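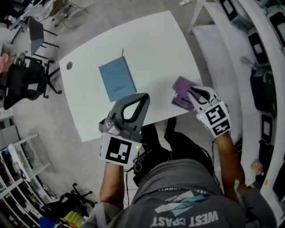

Both grippers out over the table at the Disodville bench, purple cloth in one of them.

Thread on how we keep the two-gripper station going. I look after it most days and a few people asked what the upkeep looks like. It's mainly wiping, checking and moving cables.

The station is two hand-held grippers, a white table and one recording box. We call the whole thing Ernard, after the name on the table's old inventory sticker. It was set up in April and has logged 1,449 takes up to last night.

First job is the markers. The tracking gets each gripper's position from the black-and-white squares, so they need to be flat and clean. I wipe them with a dry microfiber cloth. I used a wet one once and lifted a corner on the left-hand set.

If a corner does lift, I don't press it back down. I peel the square, clean off the glue, and put on a new one from the same print run. A new print run means measuring the squares again with calipers, and I'd like to avoid that.

After any new marker I redo calibration. It's 23 poses per gripper: slow sweeps over the table, then a few with the gripper tipped on its side. The Vatden script gives you a single error number at the end. If it's higher than last week's, I look at the markers before I look at the code.

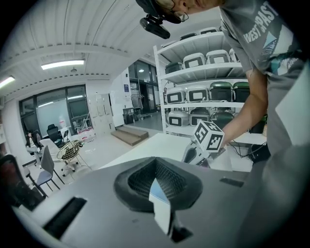

Cables cause more lost takes than anything else on the station. The usual failure is a slow one: the plug works its way out over an hour and the video starts dropping frames. A bundle lying across the table top, like the one on the right under the arm, is what I look for before every session. If it can snag on a hand or on whatever is being picked up, it gets moved. I leave a loose loop at the gripper end and put a strap at the table end, so a tug lands on the strap and the plug stays put.

I log every dropped-frame take with the cable number. Cable 9 came up again and again in the list. I swapped it with a spare, the problem went away, and I cut the plug off the old one so it can't find its way back into the drawer.

Finger pads next. They pick up lint from cloth work and then smooth plastic starts slipping. I run a strip of low-tack tape over both pads, then a soft toothbrush along the ribs. No alcohol on the pads. It left ours shiny and I had to replace the pair.

Then open and close each gripper all the way, ten slow strokes, no object. You're feeling for a catch. A catch near the closed end on ours has been a screw backing out every time so far. Snug it up by hand and stop there – the housing is plastic and the threads won't forgive you.

Check the pads meet evenly too. I close them on a strip of printer paper and pull. If it slides out easier on one side, that finger has to be reseated. Takes a couple of minutes if you have the right hex key, which lives on a string now.
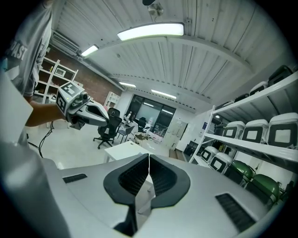

From one gripper to the other: marker cube on top, fingers partly open, cables looping down to the floor.

The floor is the other half of the cable job. Anything that reaches it should run away from where you stand, and the chairs should stay well back from it. I've found a caster parked on a lead twice. The lead tested fine both times and I replaced it anyway.

Camera lenses get a blower first and a lens wipe second. Don't turn the module while you wipe it. Ours is held by friction, and if it rotates you're back to calibration. I put a paint-pen line across the joint so I can tell at a glance if it has shifted.

Biggest repair so far was the left trigger spring, at take 426. It went soft and the gripper stopped opening fully by itself. Dağdelen, who supply our small parts, sent a pack of springs by Friday. Fitting one meant splitting the housing. Take a picture of the inside before you lift anything out.

Reassembly order that worked for us: spring, trigger, encoder cable in its channel, then the shell. I had the cable outside the channel on my first try and the shell pinched it. No damage, but the opening reading jumped around until I went back in.

End of day: grippers down on their foam, pads apart so they don't take a set, lens caps on, table cleared, log copied off the box. Write down anything odd, even if it only happened once. The soft spring was in the notes as "feels lazy?" a week before I did anything about it.

Next on the list is a better strap for the table end. The hook-and-loop ones are filling up with fluff from the cloth work and don't hold the way they did. If you've used something that survives daily use, reply with the part and I'll order a few to try.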